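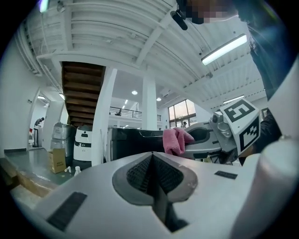
Alcove shelf, 2000 mm span: thicker board or centre bracket?

Govcombe Home Workshop Forum > Joinery and Shelving

oluf_k
Posts: 3734
Putting three shelves into an alcove at the back of the house. Clear width is 2000 mm, depth of shelf 250 mm. Side walls are brick, back wall is plasterboard on timber studs. The shelves will carry books, mostly hardbacks, full length.

I have a stack of 18 mm birch plywood already cut to width. Plan is battens on three sides, glued and screwed, no visible brackets. Is that enough, or do I need to buy thicker board?
Oluf Ketilsson

svendth
Not enough. For an even load, sag goes up with the fourth power of the span and goes down with the cube of the thickness. Going from 18 mm to 25 mm makes the shelf 2.7 times as stiff. Putting one support in the middle of the front edge divides the sag by far more than that, at no cost in headroom except at one point.

The back batten holds the back edge. It does very little for the front edge at mid-span, where you will see the dip.

nanna_d
I disagree that it needs a bracket. A front lipping on edge does the job. 18 mm ply with a 50 mm deep hardwood strip glued along the front is a beam, and it hides the ply edge as well. I have two like this at 1500 mm with records on them and they are straight.

svendth
1500 is not 2000. Same section, same load per metre, the longer one sags a little over three times as much. Records are heavier than books, granted, but yours may also be shallower on the load side. What is the lipping made of?

nanna_d
Ash, 20 mm thick, biscuits every 200 mm. Straight to the eye, I have not put a gauge on them.

Fulgencio Casado
Both of you are leaving out creep. Timber under a constant load keeps moving for years. A shelf that looks fine in the first month can end up with twice the dip. Chipboard and MDF are worse than ply in this respect. Whatever the sum says for the first day, allow double.

oluf_k
Useful, thanks. Can I work the sum out by hand? I don't trust the online calculators, I tried two and they disagreed.

svendth
They disagree over two inputs: the stiffness value for the board, and whether the ends are treated as fixed or free to tilt. Use free. A board sitting on a batten with a few screws is nowhere near fixed.

d = 5wL^4 / (384EI)

w is the load per unit length, L the clear span, E from the board maker's sheet, I is width times thickness cubed over 12. Keep the units the same all the way through. Newtons and millimetres work well. Note that E for plywood depends on which way the face grain runs. If your boards were cut with the face grain across the shelf, use the lower figure.

oluf_k
Face grain runs across. They were offcuts from a job in Drilthorpe and I took what there was.

svendth
Then I would use them for the sides of something and start again.

laerke_kirkegaard
Or keep them and put an upright in. Divide the alcove into unequal bays, 600 mm at one end for tall books and the rest split in two. Every bay is then under 800 mm and 18 mm ply is fine at that span, even cut the wrong way. The uprights carry the weight to the floor, so the battens and the plasterboard have less to do. House the shelves into the uprights 6 mm deep if you have a router, otherwise small cleats.

nanna_d
That is a bookcase, he asked for shelves.

laerke_kirkegaard
He asked how to stop 2000 mm of hardbacks from sagging.

Fulgencio Casado
+1 for uprights. Check the floor is level first and scribe the bottom ends. Leave a gap of 2 mm at each side wall and cover it with a bead. Old brick alcoves are never square, so measure the width at the front and the back at each shelf height.

oluf_k
Back is 11 mm narrower than the front at the top shelf. Glad I checked before cutting.

I will go with two uprights and the boards I have. Nanna, I'll put your lipping on as well, but 30 mm deep, to cover the edge. Does it need biscuits at that size?

nanna_d
No. Glue and tape, or pins if you are short of clamps. I still say the 50 mm strip would have held it.

svendth
Run the sum with the ash included and post it. I will check it.

nanna_d
Will do when I have measured mine properly with the records on. Probably not before November.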